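ビンピッキングにおける把持順序の学習 ギャラリー

Clakell計画 作業記録ページ
担当 Vaida Jõgi、Triin Lukoševičius

箱の中にばらばらに置かれた棒状の部品を、腕一本で順番に取り出す。Clakell計画の前半は、この単純な作業の「どれから取るか」を扱った。把持点の検出については既存の手法をほぼそのまま使い、順序の決定だけを学習で置き換えている。このページには、Tustgateの実験室での作業の様子と、各段階の短い説明を載せる。論文の補足資料として作ったもので、数式や網羅的な表は本文のほうにある。

作業の条件

部品は角棒状のブロックで、赤と緑の二種類を使う。赤は緑より長い。色は認識を楽にするためではなく、後で記録を見返すときに人間が区別しやすいように分けた。学習に使う入力には色の情報を渡していない。箱は塗装のはがれた金属製のものを使った。Kilportの工場で実際に使われていた箱に近い条件にしたいという要望があり、新品の樹脂製トレイは予備実験の段階でやめている。金属の底は光を反射し、擦り傷も多いので、深度の値がところどころ欠ける。この欠けを補間せず、欠けたまま入力に残したほうが順序の予測は安定した。

配置の作り方

一回の試行で箱に入れるブロックは6本とした。配置は人が手で行う。最初はブロックを高いところから落としていたが、壁際に寄る配置ばかりになり、棒同士が斜めに並ぶような難しい例が集まらなかった。そこでKadri Dambrauskienėが配置の指示書を作り、接触の有無、壁からの距離、向きの三項目を乱数で決めるようにした。置く人によって癖が出るため、担当は試行ごとに交代した。

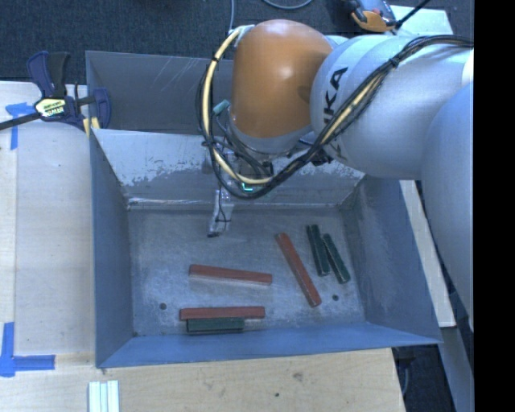 順序が問題になるのは、二本が側面同士で接している場合と、一本が壁のすぐ近くにある場合である。前者では指を差し込む隙間が片側にしかなく、後者では指と壁が干渉する。どちらも、隣の一本を先に取れば解決することが多い。従来の方法は把持の成功確率が最も高いものから取るだけなので、その一本を取った後に残りがどうなるかを見ていない。私たちの方法では、候補ごとに「取り除いた後の箱の中」を粗く予測し、次の把持のしやすさまで含めて点数をつける。先読みは2手までとした。3手以上に延ばすと計算時間が増える一方で、予測の誤差が積み重なり、結果はよくならなかった。

学習データ

集めた試行は471回である。一回の試行は、箱が空になるか、三回続けて把持に失敗した時点で終わる。このうち112回を評価用に取り分け、残りを学習に使った。評価用の試行は配置の指示書の段階で先に決めてあり、学習の途中で入れ替えてはいない。カメラの位置がずれていることに後から気づいた試行もあるが、補正値を求め直したうえでそのまま残した。

記録の単位は把持一回ごととし、直前の深度画像、選んだブロック、指の開き幅、成否を保存した。成否の判定は、持ち上げた後の指の開き幅で行っている。指が閉じきっていれば失敗とみなす。この判定は、端をかろうじてつまんだだけの例も成功に数えてしまう。Darius Grigaitėが動画を見て付け直したラベルとの食い違いは、論文の付録にまとめた。

作業台まわり

箱はクランプで台に固定している。固定しないと、指が壁に触れたときに箱ごと動き、次の把持の座標がずれる。台の木の面には青いテープで印をつけた。箱を外して清掃した後は、この印を目安に戻し、最後に較正用の板で位置を確かめる。テープだけでは精度が足りないが、大きくずれた状態で始めてしまう失敗は防げる。

ケーブルとホースは腕の外側に沿わせて束ねた。手首を大きく回すと束が引っ張られるので、手首の回転範囲をソフトウェア側で制限している。棒は180度回しても同じ形なので、この制限で把持できなくなる姿勢はほとんどない。ただし壁際では選べる向きがさらに減り、順序の決定に影響する。制限した範囲は先読みの計算にも入れてある。最初の版ではこれを忘れていて、計算上は取れるはずのブロックを前に腕が止まることがあった。

結果

接触のない配置では、従来の方法との差はほとんど出なかった。どれから取っても取れるので当然である。差が出たのは、接触した組が二つ以上ある配置だった。特に、把持のやり直しが減った。やり直しのときに指がブロックを押し、別のブロックを壁に寄せてしまうという連鎖が、従来の方法の失敗の大半を占めていた。順序を変えると、この連鎖の最初の一回が起きにくくなる。

うまくいかなかった例も載せておく。一つは、短いブロックが長いブロックの側面にぴったり付いている場合で、深度画像では一本の幅の広い物体に見えることがある。分割を誤ると、その後の順序の計算には意味がない。もう一つは、箱の底の穴の縁に指先がかかる場合である。穴の位置は固定なので避けるべき領域として登録したが、穴のそばにブロックがあるときは避けようがなく、力の上限に達して停止する。この二つは順序の学習では解決できず、後半の課題とした。

今後の作業

後半では部品を角棒以外にも広げる。Ülle Liepiņaが担当し、Kazlauskienėから提供を受ける曲がった部品を使う予定である。曲がった部品は絡むことがあり、一本を持ち上げると別の一本がついてくる。取り除いた後の状態を予測するという枠組みはそのまま使えると考えているが、粗い予測で足りるかどうかはまだわからない。12月に予備実験を始め、配置の指示書もその前に改訂する。データの公開についてはTriin Lukoševičiusまで問い合わせてほしい。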